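About Our Workshop

Reltitz started as a repair bench and has stayed pretty close to one. We look after grippers: the hand-held kind that people carry around to pick things up, and the matching ones that sit on the end of an arm. We set them up, tune them, fix them when they wear, and send them back with a sheet that says what we did. That is the whole business, and we love it more than is probably reasonable.

There are 11 of us now. Most of us came from somewhere else first – bike shops, a watch counter, a print works, one dental lab – and what we share is that we like small joints that move smoothly. A gripper is mostly small joints. Two fingers, a set of links, a handful of pins and screws, and a pad at each end that has to meet its partner squarely every time. When all of that is right, closing it feels like closing a good drawer.

How we set one up

Every tool that comes in goes on the Rirkeo stand, which is our own holding fixture and the thing visitors always want to play with. (Go ahead, it is sturdy!) The body is clamped, the fingers are left free, and we open and close them by hand before we touch a single screw. You learn a lot that way. A gritty pin has its own feel, and so does a link that has been bent a hair and pushed back by somebody hopeful.

Then we work from the body outward. The larger screws near the body come first, then the smaller pins down the fingers. We tighten in pairs, left and right, a little at a time. If you finish one side before starting the other, the fingers will close off center and you will spend the afternoon chasing it. We have all spent that afternoon.

The pads go on last. We bring them together on a strip of thin paper and pull. The paper should drag evenly from the top of the pad to the bottom. If it slides at one end, the pad is tilted, and we loosen it and start again.

After that comes the part everyone likes best, trying the tool on things. We are big believers in awkward objects. A metal block tells you that the fingers close. Something soft and floppy tells you whether they close together, and whether the pads let go cleanly when you open them. Squishy toys are wonderful for this, and so is anything in silicone that folds when you squeeze it. We also like to get off the bench, onto bedding and cushions, where nothing sits flat and a low approach can catch in the cloth.
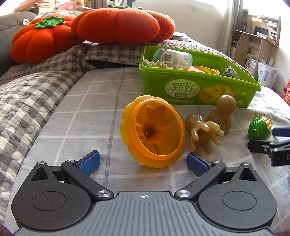

How often does a gripper need to come in for service?
Once every 6 months suits a tool in daily use. One that spends most of its life in a case can wait for a yearly check, as long as the pads are wiped and the pins are kept free of lint.

Lint, by the way, is our great enemy. It winds itself around the pins and packs down until the finger feels stiff, and people tighten the screws thinking something has come loose. Please don't! Open the fingers all the way, look along each joint under a bright lamp, and lift the fluff out with a wooden toothpick. Metal picks scratch. Compressed air tends to drive it farther in. If the finger is still stiff after that, send it to us and leave the screws as they are, as it helps us to see how it was set.

What we do on the bench

A standard service takes one person most of a morning. We take the fingers off, clean every pin, and check the links against a flat plate. Worn pins are replaced in pairs. Pads are replaced when the paper test says so, never by age. The screws get a small drop of thread locker, the removable kind, and a paint dot so that you can see later if one has turned.

Everything goes in the log. We are a little proud of the log. It runs to 2,938 services so far, and 1,974 of those were tools we had already seen at least once, so we can usually pull the old sheet and lay it beside the new one. It is a great way to spot a habit. One shop kept wearing out the left pad long before the right, and two old sheets side by side were enough to show it. They had been resting the tool on that finger between jobs. They put up a hook and the trouble stopped.

Our spare pins and links are cut by Belov, a small machine shop two streets over, and we walk there to collect them. Their tolerances are lovely. The foam inserts for our shipping cases come from Lytvynenko, who also talked us into a snugger lid, and damage in the mail has dropped a lot ever since.

Come and learn it yourself

We would much rather teach you to do the small jobs than see a tool sit in the mail for a lint problem. Each April we run an open bench, where you bring your own gripper and take it apart next to somebody who has done it many times. We supply the trays, drivers, lamps and coffee. Bring reading glasses if you use them, the outer pins are tiny. Bring a few objects from home as well, the odder the better. Things that gave you trouble are best of all.

The rest of the year the door is open from 8:30 in the morning until 4, and you are welcome to stand at the counter and watch. If you are sending a tool, please pack it with the fingers open and nothing wedged between the pads, and put in a note that says what it does wrong and what you were picking up at the time. "Slips on soft stuff" is a perfectly good note. So is "makes a click." We will write back when it reaches the bench, and again once the paper test is done.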